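Wed 8 December

Drying dishes in a cold kitchen

The kitchen in this flat faces north and has one radiator, which sits behind the fridge where the previous owner left it. From April until the clocks go back, plates left on the side after supper are dry by breakfast. In winter they are not. I have spent the last few weeks trying to work out why, and whether the answer is worth any money.

A plate dries by two routes. Most of the water runs off in the first few minutes, and how much runs off depends on the angle of the plate and on what is left of the washing-up liquid. The remainder is a thin film plus whatever has collected in the foot ring, and that has to evaporate. Evaporation depends on the temperature of the plate, the dampness of the air next to it and how quickly that air is replaced. A kitchen at night in winter scores badly on all three.

The first change cost nothing. I had been washing in warm water and rinsing in cold, out of habit. A hot rinse leaves heat in the plate, and stoneware holds a fair amount of it. My Femance dinner plates, which are thick, now dry on the face without help. The thin Ashour side plates lose their heat almost at once and show little difference.

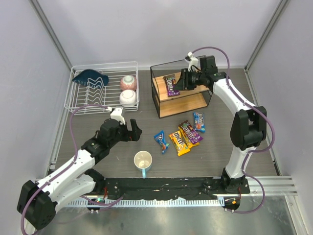
Spacing was the second. My old Trimetti rack has slots pitched for thin plates, so anything with a raised rim leans on its neighbour and the two trap a wedge of water between them. Using every other slot halves the capacity and cures the problem. I now wash in two batches if there have been guests. It is slower, but the first batch is usually fit to put away by the time the second has been done.

Bowls are harder. Upside down they shed water well and then hold a pocket of damp air inside. On edge they ventilate properly but keep a spoonful in the curve. The best compromise I have found is a steep tilt, rim downwards, with the open side facing into the room. Mugs with a deep recess in the base need a wipe with a cloth whatever you do.

The third change was moving air. I put a small Trundarum desk fan at the end of the worktop, on its lowest setting, for 30 minutes after washing up. This made more difference than everything else combined, glasses included. It also blew crumbs into the sink, so the toaster has moved.

I did look at a heated drying cabinet. The cheapest one that would fit over the sink draws 400 watts and needs a socket where there isn't one. I could live with the running cost. I am less keen on chasing a cable through a tiled wall.

What remains is the drip tray, which stays wet for days and goes slimy at the back corner. A folded tea towel underneath works until it needs washing, and then I have a wet tea towel in the same cold kitchen. I have raised the back feet 7 millimetres on offcuts of cork so that it drains into the sink, and will see how that lasts.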